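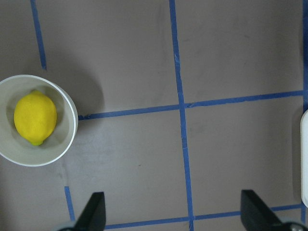 Khrystyna Hnatiuk

My segmentation node in Sisay finds the lemon in the wrist view every single time, which I'm thrilled about! But the planner keeps aiming at the middle of the bowl. Does it merge the two masks somewhere? And will the blue tape grid confuse the plane fit?

Kiprono Urio
Thu 28 August
Great start! Yes, it merges masks that overlap by default. Turn off merge_nested in the planner config and publish the lemon as its own target, with the bowl as a collision object. Then set the approach margin to 8 mm and replay a log before you run it live – you'll see the grasp pose jump right over to the fruit.

Vira Fedoruk
Tape is flat so the plane fit won't care. I love a grid for checking hand-eye calibration, try projecting your corners back onto it!

Kári Baldursdóttir
Same thing on mine, restarting fixed it. No idea why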